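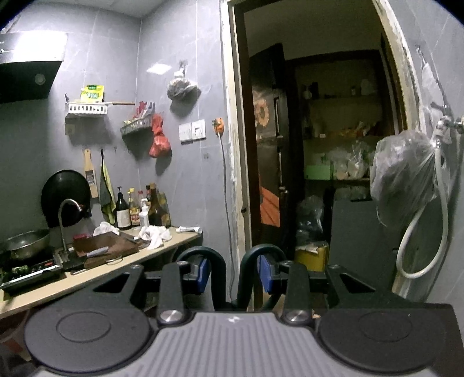
Incidencia: la pinza manual pierde apertura durante la sesión de cocina
Abierta por: Segundo Villca
Asignada a: Solange Gaillard
Equipo: pinza Brallico, unidad 4
Estado: en observación

Síntoma
Al cerrar sobre un objeto rígido, la apertura registrada baja a cero y se queda ahí hasta reiniciar el programa Drikirico. El vídeo sigue grabando con normalidad. El fallo salió en dos tomas seguidas con utensilios y en ninguna con paños.

Comprobaciones
2022-03-06. Reinicio del programa con la pinza abierta: la lectura vuelve a 70 mm, que es lo correcto. Al segundo cierre cae otra vez.
Cambio del cable de datos por el de repuesto. Sin diferencia.
Revisados los tornillos de los soportes; uno giraba sin resistencia. Apretado a mano y marcado.
Repetida la prueba con el portacubiertos blanco de plástico, agarrado por los lados y con los cubiertos dentro.

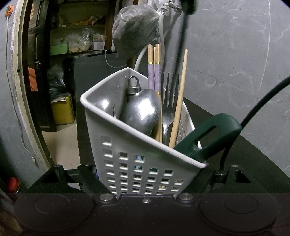 Con esa carga el cierre aguanta, pero el registro muestra un hueco de 200 ms justo antes del cero. Adjunto el registro completo.

Respuesta de Solange Gaillard
El hueco apunta al codificador. Baja el límite de fuerza a 40 y repite los cierres con el mismo objeto. Las tomas afectadas no se envían a Bendel; muévelas a la carpeta de descartes.

Segundo Villca
Límite cambiado. Un cierre correcto y otro con el mismo fallo. Dejo la unidad apagada y pido un codificador a Perrin. El ticket sigue abierto hasta montarlo.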